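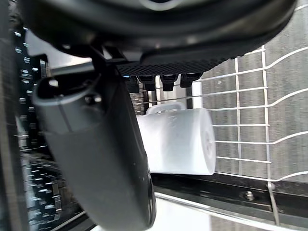 New in our gallery: Hayat, prints from the Naltska river

From December our small room in Westatari shows Hayat, a series of black-and-white photographs made along the Naltska. The series was photographed over nine winters, always on the same part of the river between the old ferry landing and the bridge at Skosar. The archive has 2710 negatives. For the exhibition we chose 488 contact prints, which hang close together on the long wall, and a few large prints in the back.

The photographer used only one lens and never a tripod, so many pictures are a little soft. I like this very much. In the fog you see a fence, a boat, a man with a bag, and you must stay some time before they become clear. The prints are on warm paper and they were toned by hand – please compare two prints of the same negative near the door, the difference is bigger than one expects.

The entrance is free, and the room is open from noon until 6 p.m. Groups of more than nine persons should write to us before they come, as the space is narrow. The catalog is still at the printer. Readers of this newsletter can reserve a copy already now by answering to this mail, and we will send the price when we know it. The small postcards are sold at the desk, only for cash.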